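The Lerville footbridge reopens in September, which the town has now promised in 3 separate newsletters, this one included. Those of you who walk to the Gatell side for groceries will recall that the bridge closed for "a short spell of repainting." The painters got as far as the second railing, leaned on it, and went to get somebody with a clipboard. 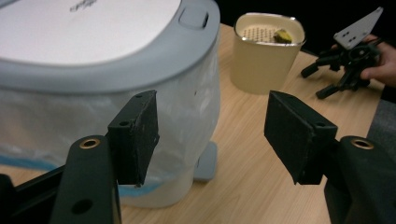 So it's the long way round for a while yet, past the old Barolik mill and up the steps. There are 116 of them. The town has put a bench at the top, facing the wall, and a sign asking people not to sit on it for more than ten minutes. Cyclists are advised to use Mill Road, where the detour signs have been pointing at each other since spring.

The new railings are on order from Lukáč, the same firm that did the bandstand, and they'll be green. The town asked residents to choose between two greens and got 184 replies, a good many of which asked for blue.
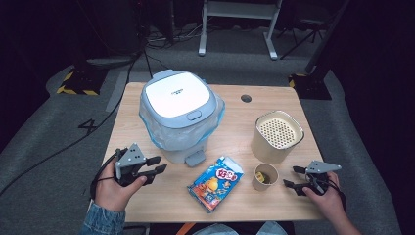 Rajkumari Kushwaha wrote in to say that she didn't mind which green it was, that she had voted for both, and that what she wanted was a light at the Gatell end, where the path dips and the puddle lives. She has asked for this before. The town's answer was that a light is "under consideration," and the puddle presumably is too.

The other news is that the weight limit will go up once the work is finished. The old sign allowed 50 people at a time, a crowd last seen on that bridge when the duck race got stuck. Dogs will still need to be on a leash, and fishing is still forbidden from the middle, where the fish are.
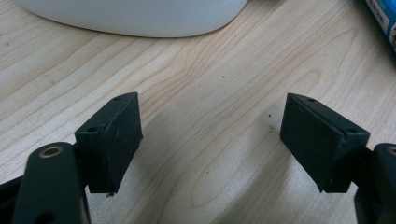 *Page last changed: September, 4:15 p.m.*

Parking on the mill side stays closed until the scaffolding comes down. If you left a blue umbrella on the steps, it's hanging on the notice board, under the notice about not hanging things there.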